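Oiling an Oak Picture Frame

Oak is forgiving, which is lucky, as most of us oil our first frame on the kitchen counter at 11 p.m. Sand with the grain, wipe off the dust, then put on far less oil than you think you need.

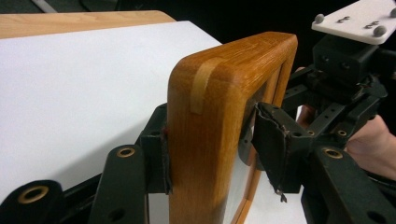
Oak frame with a rounded corner and straight grain.

Wait 48 hours before the second coat. You will want to touch it after two - go ahead, and enjoy your thumbprint until November. Spread used rags flat outdoors to dry. A wadded one can catch fire.

Related
Cutting a mat without swearing
Hanging heavy frames on plaster

Contact Nayeli Bermúdez | © Clikisau | Back to top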